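Hirimcombe Shared Workshop: walk-through checklist with my comments

I do this lap every August before the fall classes start up, and I write it up the same way I talk, so bear with me. OK means I looked at it and I'm happy. FIX means somebody needs to get a screwdriver out. WATCH means I'll be back to bug you about it.

Front door and entry
Door swings fully open: OK
Closer pulls it shut: FIX
It slams! I jumped and I was the one who let go of it. There's a little adjusting screw on the closer arm and it wants maybe a quarter turn.
Mat lies flat: WATCH
One corner is starting to curl up on the Paiva Street side. Tape is not a repair, please, we did that last year and I spent half an hour scraping the goo off.

Exits and aisles
Back exit opens from the inside without a key: OK
Exit sign lit: OK
Exit sign on battery: FIX
I held the test button down and it went dark right away, so the battery is done for. The Jamomel units take the flat kind with the two-pin plug. I've ordered the wrong one before, so check the label inside the cover before you buy.
Main aisle clear: WATCH
I moved a stack of folding chairs and a bag of somebody's shoes. If the shoes are yours, they're in the lost and found under the stairs (nice shoes, by the way).

Fire extinguishers
Gauge in the green, pin in, tag current: OK on the one by the kitchen
Same for the one by the back exit: FIX
The gauge is fine but the pin seal is missing. I don't think it was ever used, it feels full, but I'm sending it out with the next service pickup anyway. There's a loaner on the hook until then.

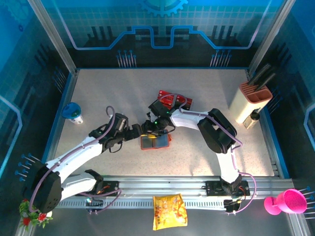
Power and cords
Outlet covers in place: OK
I only found a hairline crack in one, and it's the one behind the fridge. Going on the list for next time.
GFCI outlets trip and reset: OK
Every single one, which made my morning.
Extension cords: FIX
I pulled a brown one with the ground prong snapped off. It's in the trash with the plug cut off so it can't come back to life. If you need a cord for more than a day, ask me and we'll get an outlet put in where you want it.
Breaker panel clear and labeled: WATCH
Number 20 is labeled "misc," and I'd love to know what misc is. Keep the brooms away from the door of the panel too.

Kitchen corner
Hot water at the sink: OK
Microwave door latch: OK
Top of the fridge: FIX
Paper towels, a toaster and 41 takeout menus. Yes, I counted, I was that annoyed. I recycled the menus and kept the one from Trurnundale Noodle.

First aid
Box on the wall and easy to open: OK
Contents: FIX
We're down to 2 small bandages and the eyewash bottle is past its date. I've put a refill on the shopping sheet. Budget is $150 for the whole year, and this should leave plenty for gloves.

Anything marked FIX, please initial the sheet on the clipboard by the sink once it's done. I'll be back around with my flashlight before the first evening class.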